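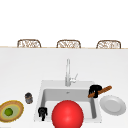

Sink scene in Roltwood, with the baguette in the gripper and the plate to the right of the basin.

Roltwood sink set

Roltwood is the simulation side of Furis, an arm being built in the shared workshop on Ellwood Street. This folder holds the kitchen sink episodes recorded in simulation before the arm's wrist was finished. The real arm is not in this data.

Contents

episodes/ has 178 recorded episodes, one subfolder each.
scenes/ has the counter, sink and object files.
tools/ has the replay script and the script that makes the train and test lists.
notes/ has the build log up to June and the wiring for the wrist board.

Each episode folder holds joint positions, gripper opening, one text instruction and the rendered views. Joint positions and views are saved at 20 steps per second. Angles are in radians and lengths are in meters.

Of the 178 episodes, 39 are held out for testing. The list is in tools/test_list.txt. Please don't train on those if you plan to compare numbers with ours.

Running it

Install the packages in requirements.txt, then run tools/replay.py with an episode number. The first run is slow while the meshes are converted. If the window comes up black, delete the cache folder and start again.

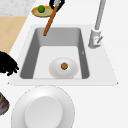
Plollville, Wednesday, November 22, 2023

Changes in this version:

The sink is now part of the counter file. In the old files it was a separate body and could be pushed out of place by a few millimeters.

Object names were cleaned up. The white bowl with the small brown food piece used to be saved as two objects with the same name, which broke the replay. The bowl and the food now have separate names. The lime and its plate got the same fix.

The wooden stick was too heavy in the first version. Its mass has been corrected, and 49 episodes were recorded again. The old ones were removed.

Gripper opening now runs from 0 (closed) to 1 (open). Before this version it was the other way around, so check any loader you wrote for the earlier files.
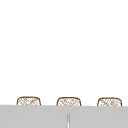 Camera alignment is still set by hand in scenes/views.yaml. We have no calibration board in the simulator, so we compare saved stills when a view is changed. For the low view toward the wall, the three woven shapes along the back of the counter work as markers: they should be evenly spaced, with the counter line dropping very slightly to the right. If the line drops more than that, the roll value is wrong. A few early episodes have a different roll value, and the episode file says which.

Known problems

Thin objects can slide through the fingers when the gripper closes fast. Lower the closing speed in the config if you see this.

Lighting is even and does not change between episodes. A model trained only on this set will probably do badly under a real workshop lamp.

Contact forces are saved but should not be trusted. The friction values were picked by trial and error.

Some views leave the arm out completely. These are kept in the set and have the flag arm_visible set to false.

License

The scripts and recordings are free to use and change. Keep this README with any copy. Bug reports go in the issue tracker, with the episode number in the title.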